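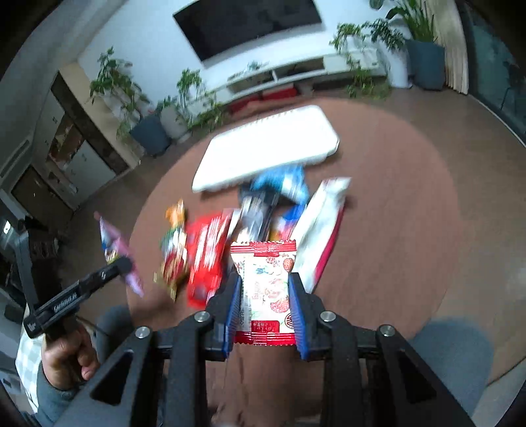 Snack sorting with hand-held grippers at a round table, living room set.

About us

By the Sirnmont web desk
Updated in October
14 shares | 2 comments
Search this site: type a word and press Enter

Plisetti makes hand-held grippers and the software that turns their recordings into training data for robot arms. The company works from one building in Sirnmont. The ground floor holds the workshop and the stores. The upper floor holds the furnished rooms in which most of our recording is done, and these are the rooms that visitors see on open days.

What we make

The main product is a two-finger gripper worked by hand. Each finger is driven through a linkage, and the inner faces carry ribbed pads. The pads are soft enough to take up the shape of a wrapper and stiff enough to keep it upright once lifted. An operator normally works with one gripper in each hand. Position and finger opening are logged throughout, together with video.

The second product is Pirihi, the software that lines up the logs with the video, splits a session into single picks and marks those that need checking. Pirihi runs on an ordinary desktop computer. It was written for our own use and is now supplied with each pair of grippers.

The open day

We open the building to the public twice a year, in spring and in October. Entry is free but places are limited to 200 for each open day, and visitors are taken round in small groups. A visit lasts 40 minutes. It begins in the workshop, where a gripper is taken apart and put back together on the bench, and ends upstairs with a demonstration of recording.

The demonstration uses packaged snacks and a tray. The operator picks one packet at a time from the table and places it in the tray. The task sounds slight, but wrapped food is hard for a machine. A sealed bag has air in it and changes shape when squeezed. Shiny film throws back the light and confuses the depth estimate. A twisted wrapper has no flat side, and a long thin packet will swing if it is held too near one end. Packets that lie against each other have to be separated before either can be lifted cleanly.
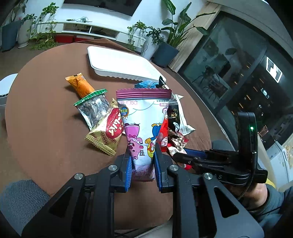 Grip height matters more than most visitors expect. A packet taken low down, near the seal, stands clear of the fingers and leaves most of its printed face open to view. One taken in the middle is steadier in transit but hides its own label. Operators are asked to record both, and to vary which way up the packet is held, so that the trained model does not come to rely on one orientation. The mix of shapes on the table is changed between sessions -- pyramid bags, flat pouches and tubes are all kept in stock.

Visitors may try the grippers after the demonstration. Most manage a clean pick within a few attempts. The common fault is closing the fingers too early, which pushes the packet away. Trial picks made by visitors are not recorded.

The furnished rooms

Early sessions were recorded in a bare, windowless store room, which staff called Prison and which still carries that name on the floor plan. Models trained on data from Prison did well in Prison and badly elsewhere. We now record in rooms with plants, chairs, a television and daylight, and the older room is used for calibration. Table coverings are changed for the same reason.

The current snack set holds 3,486 accepted picks. A pick is accepted if the packet reaches the tray without being dropped and the log has no gaps. Rejected picks are kept separately and are available on request -- several users have found them more useful than the accepted ones. The next set, now in preparation, will add 700 picks made in low light.

Booking and access

Open day places are released one month ahead through the bookings page. Schools and colleges may ask for a separate visit in term time. The workshop has step-free access and there is a lift to the upper floor. Children under 12 must be with an adult. Visitors with food allergies should tell us when booking, as the snacks used in demonstrations may contain nuts, milk or wheat. Doors open at 10 am and the last group goes up at 3.20 pm.

Parking is limited to the yard behind the building. The gate is locked at 5 pm.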